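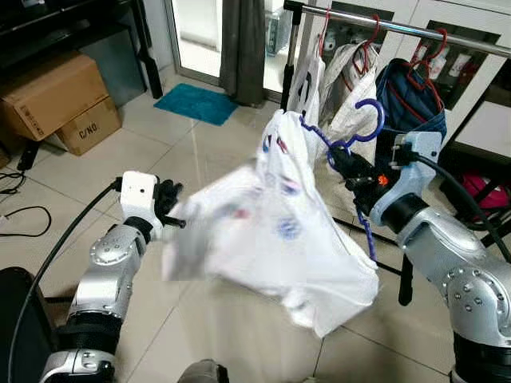

Skundville, 04/02/2020 -- Nivness, the clothes-sharing service of Skundville, opens its second lending room this spring, in the former De Smet shoe shop next to the tram stop. Members can borrow clothes for two weeks and bring them back without washing them. The stock goes from winter coats to very light pieces, such as a thin white garment with faded blue and red motifs, and every piece is lent together with its hanger, be it a wooden one or a blue-purple one in plastic.

The first room was opened in October with 1086 pieces. Today the collection has 2909 pieces, and 1796 people have taken a membership. Most of the clothes were given by inhabitants of the town, the rest comes from shops which closed their doors.

"We did not expect that so many families would come for school clothes and for weddings," says Chiharu Kudo, founder of Nivness. "The old room became too small already in the winter, and people had to wait outside in the rain."

The new room has four fitting cabins, a repair table and a corner for children's sizes. Washing and ironing stay in the hands of the laundry Bernus, as before. Njoroge Lukumay will lead the repair table and will also give evening lessons in mending -- the first ones are free for members.

The price of the membership does not change. Persons who wish to give clothes are asked to bring them clean and in a closed bag, at the desk of the first room. Shoes and underwear cannot be accepted.

Contact for the press: Chiharu Kudo, Nivness, Skundville.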